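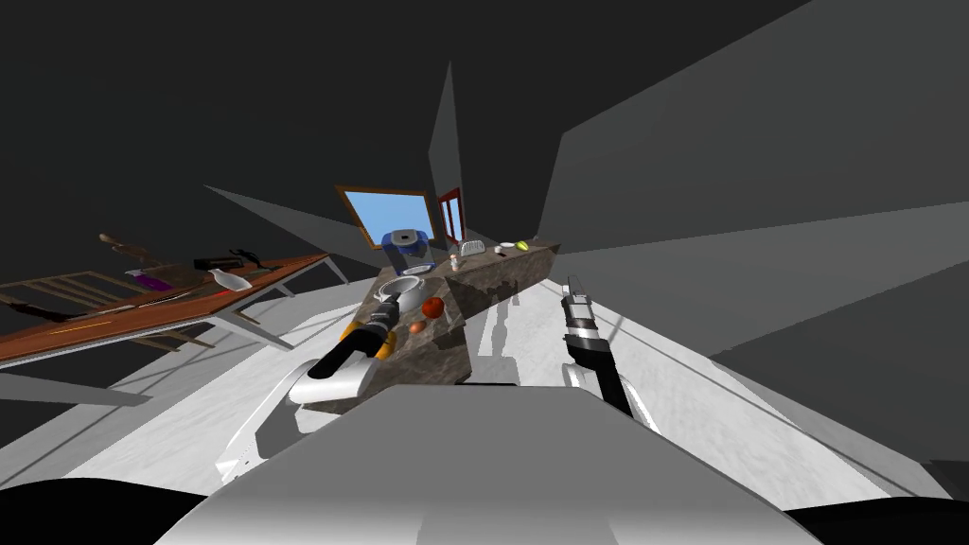
Chapter 4
Where the Heat Goes

A house in a cold climate loses heat all day and all night. The furnace or heat pump replaces what is lost, and the fuel bill is the cost of replacing it. Most of this chapter is about the losses. Equipment is covered in Chapter 5.

Heat leaves a house in two main ways. Some of it passes through the solid parts of the building: walls, roof, floor, doors and glass. The rest is carried out by air that leaks through gaps or is pushed out by fans. Builders call the first kind transmission loss and the second kind ventilation loss. A well-insulated house with a leaky attic hatch can still be expensive to heat, and so can a tight house with bare walls.

The rate of loss depends on the temperature difference between inside and outside, measured in degrees. When the difference doubles, the transmission loss doubles too. For a rough check of a whole house, a February bill is more useful than an October one.

We use this website's cookies to remember your reading position and to measure traffic. Accept all — Manage settings

4.1 Walls, corners and glass

Suppose a wall loses 400 watts on a cold evening. If the same wall is given twice the total thermal resistance, and the temperatures stay as they were, it loses 200 watts. Doubling the resistance again brings the loss to 100 watts. Each step saves less than the one before, and at some point the money is better spent on another part of the building.

Corners need separate attention. An outside corner has more outer surface than inner surface, so the inside face there tends to be colder than the middle of the wall. Damp and mold often start at these places, especially behind furniture, where room air hardly moves.

Glass has a much lower resistance than an insulated wall of the same area. It also lets in sunlight, and on a bright day a south-facing window may gain more heat than it loses.

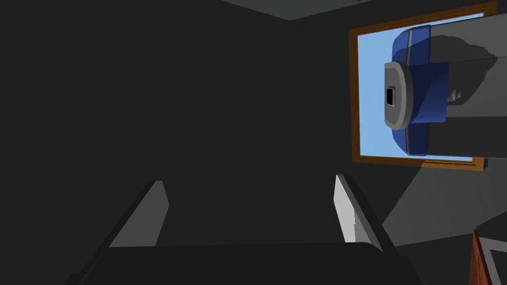
Frans Leemans disagreed with the usual advice to replace old windows first. In his notes on the Junthorpe houses he wrote that "the owners spent 3,000 on glass and left the attic hatch open to the wind." He wanted every house checked for drafts before any other work was priced.

Sealing is taken up in section 4.2, along with the fresh air a household needs. Before reading on, find the attic hatch in your own home and hold a strip of tissue paper near its edges on a windy day. Write down where the paper moves.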